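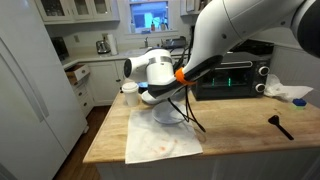

Riet Baert
@rietbaert · November

1/ The hair dryer lives here now. It has its own stand and everything, with a sheet of kitchen roll underneath to save the wood a bit.

2/ It started because the bathroom has one socket and my sister hogs it from 7am. I dried my hair by the toaster oven one morning and never went back!

3/ The butcher block is lovely but it marks if you so much as look at it. There are dark spots I've given up on. I oil it when I remember, so not very often.

4/ Still to find a home: the black spatula, the little green tub with the blue lid, the carrier bag situation at the back. I know. I KNOW.

5/ Someone asked about a drawer unit. I looked at the Ladness one and it's around £400, which is a lot to spend on hiding a spatula.

6/ White fridge is staying put, by the way. Moving it would mean doing the floor as well and I like the dark wood.

7/ Next job is a hook for the dryer's cord so it stops trailing over the worktop. Stick-on or screw-in? I'm leaning stick-on but the steam from the kettle worries me. Tell me what you've used x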